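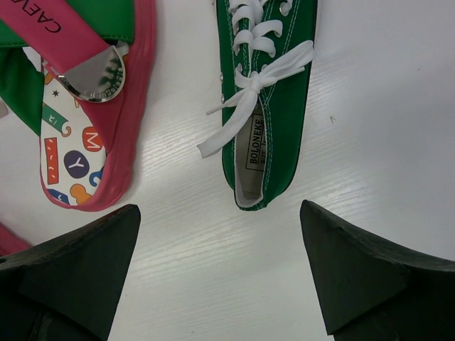 # Pluvell Chain of Custody Training Kit, second edition

We bought the Pluvell kit for the joint course that the Bratlow police district runs with the prosecutor's office in Prarbridge. It was used for three rounds of training between March and December, each with 20 people in the room, split evenly between investigators and trial attorneys. This review covers the second edition. I have used the first edition too, and mention it where the difference matters.

The kit is published by Böttcher and costs 2000 for a single-site license. That includes the printed material and one year of access to the document server. After the first year you keep the paper and lose the server unless you renew.

## What comes with it

- Two instructor binders
- 20 participant workbooks
- 100 numbered evidence bags with matching tags
- A pad of transfer forms in triplicate
- Sealing tape in two widths
- A set of laminated role cards
- Access codes for the case file

The case file is a made-up smuggling investigation that starts with a vehicle stop and ends in a two-day trial. It runs to 2536 pages if you print all of it, and you shouldn't. Most of that is phone records and shipping paperwork. We printed the witness statements, the lab reports and the search warrant application, and left the rest on the server for people to look up.

## Setting up

Plan on a full day. The binders are in order, but the role cards are packed by role and have to be re-sorted by exercise, and the access codes have to be entered one at a time. I asked support if there was a bulk option and was told it was planned.

The evidence bags come empty. You supply your own items, and the instructor binder has a list of what is needed for each exercise (a flip phone, a set of keys, a notebook with writing in it and so on). It took us a couple of lunch hours to round up everything. Anything on the list can be swapped, as long as you also change the property record. We forgot to do that with the keys and spent part of the first morning discussing a mismatch that wasn't supposed to be in the exercise.

## The exercises

There are eight. The first three deal with the scene: who takes what, who writes it down, what the tag has to say. Experienced officers find these slow. I would cut the second one for any group that has more than a couple of years on the job.

Exercises four and five are the best part of the kit. Participants receive a box of bagged items with the transfer forms and have to reconstruct where each item was at any given hour. Some of the forms contain errors. A signature is missing, or a time of day is earlier than the one above it. The errors are small and believable, the kind I have seen in real files. The attorneys were quicker to find them than the officers, and the officers were quicker to say how they had come about. Both sides got something out of that.

Exercise six covers requests to another country for records. It assumes that a treaty is in place and that the other side answers. The sample request letter is good and several people asked for a copy. The rest is thin. If cross-border work is the main reason you are buying the kit, look elsewhere or bring in someone who has handled these requests.

Seven and eight are the trial. One group presents the evidence, the other challenges it, and an instructor sits as the judge. The cross-examination outlines in the binder are too complete. In our first round people read straight from them. For the second round I handed out only the headings, and the questioning got much better.

## Quality of the materials

The workbooks are well bound and lie flat. The paper takes ballpoint but not felt tip, which bleeds through. The bags seal properly and show clearly when they have been opened, so each one is good for a single use. With 100 bags we got through two full rounds and were short for the third. Refills come in packs from Böttcher only, and delivery took three weeks.

The transfer forms are better than in the first edition. There is now a line for the reason for each transfer, and the signature boxes are big enough to sign in. The third copy is still hard to read unless you press down firmly.

The server was slow in the mornings, mostly when everybody logged in at 9:00. It went down once, during exercise five. Searching works on typed documents and fails on the scanned ones. The index file lists the scans by number only, so we made our own list with short titles.

## Instructor notes

The notes were clear enough that Annelore Petersen, who joined us for the second round and had not seen the kit before, was able to teach exercise four after one evening of reading. Her main complaint was timing. The binder allows 90 minutes for that exercise and we never finished in under two hours. Exercise six, on the other hand, is down for a half day and can be done before the coffee break.

The legal references are general. You need to add your own code sections and local rules on disclosure, and there are blank pages for this behind each tab.

## Would I buy it again

Yes, for a mixed group. For officers only, the first edition is still sold at a lower price and covers the scene work just as well, though you get the old forms. For attorneys only, I think the trial exercises are too short to justify the cost.

If you order it, add one refill pack of bags at the same time and ask for the corrected page for exercise three. The one in our binders refers to a floor plan that was left out of the second edition. Support sent it to us by email the same afternoon.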